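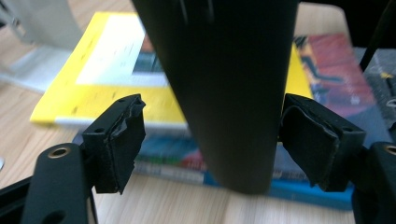

Lowther asked whether the dropped objects at Dretville in March were a software fault. They were not. The motors and the force readings were normal, and the grip pads had failed.

Support > Skorham hand-held gripper > Faults and safety
3 min read

What goes wrong with the pads?
The edges lift first, then the rubbery layer tears and folds over the tip. A smooth object can then slide or turn while the gripper still reports a firm hold.
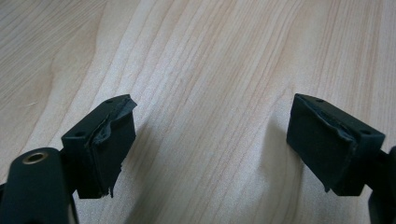

Worn padding on both tips. Replace at this stage.

Can I trim the loose bits and carry on?
No. Trimming leaves bare plastic at the corners – hard on the object and poor for grip. Take the gripper out of use.

How often should pads be changed?
Every 2000 grips, or sooner if an edge has lifted more than 3 mm. Always change both sides together.

Is there a risk to people?
Yes, if you lift anything heavy or breakable. Stay under 70 per cent of the rated load and keep your free hand out from underneath.

Where do I get new pads?
Brakari sells them in packs of 5 pairs. Old glue has to come off the tips first – use the plastic scraper, never a blade.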